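Watholm 1414 Slotted-Angle Shelving Unit
Bolted steel, open sides, gray finish. Sold by Trirnent.
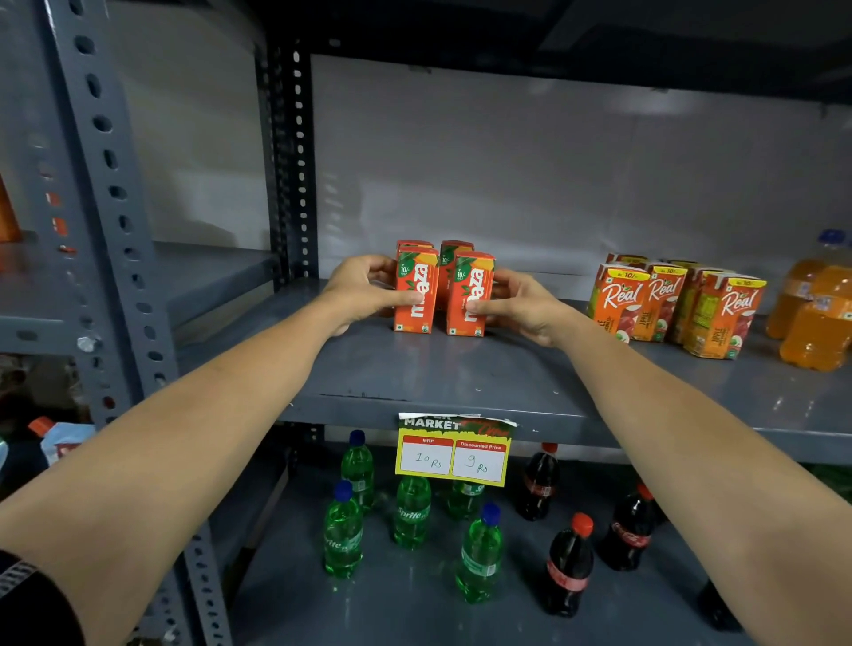

Overview

The Watholm 1414 is a freestanding shelving unit for stockrooms, small shops, pantries and workshops. Uprights are slotted steel angle. Shelves are flat steel panels with folded edges, fixed to the uprights with bolts and nuts at each corner. Shelf height is set by slot position and can be changed after assembly, provided the unit is unloaded first.

Specifications

Model: 1414
Upright height: 72 in
Shelf size: 36 in x 18 in
Upright section: slotted angle, 14 gauge
Shelf panel: 20 gauge, edges folded twice
Finish: powder coat, gray
Slot spacing: 2 in
Load per shelf: 137 lb, evenly distributed
Feet: plastic, push fit

The load figure applies to a unit standing on a level floor with corner plates fitted to the top and bottom shelves. It does not apply to point loads such as jacks, presses or engine parts. For those, use the Watholm heavy frame, listed separately.

In the carton

Uprights, shelf panels, corner plates, bolts, nuts, feet, one wrench, one instruction sheet. Wall brackets are included. Wall screws are not, as the correct type depends on the wall.

Assembly

Lay two uprights on the floor and attach the top and bottom panels finger tight. Add the other uprights, then stand the unit up. Two people are recommended for this step. Fit the middle panels at the chosen heights. Check for square by measuring both diagonals, then tighten all bolts. Retighten after the first week of use.

Units in public areas must be fixed to the wall. Do not climb on the shelves.

Setting shelf heights

Allow one slot of clearance above the tallest item on each shelf. Keep heavy goods on the lowest panel. For drink cartons and other light retail stock, closer spacing makes better use of the height, and extra panels can be ordered singly.

Care

Wipe with a damp cloth and mild soap. Touch up scratches with matching gray enamel. The finish is rated for dry indoor use only. Salt air and wet floors will cause rust at the cut edges of the slots.

Changes to this model

Units made from March onward use flanged nuts in place of plain nuts and washers. Both types fit the same bolts. The older Chettiar corner plate does not fit this unit.

Ordering

Extra panels, feet and bolt packs are stocked. Full units ship flat. For bulk orders or load questions, contact Catrin Dafis in the Trirnent parts office and quote the model number.

Page revised July 30, 2019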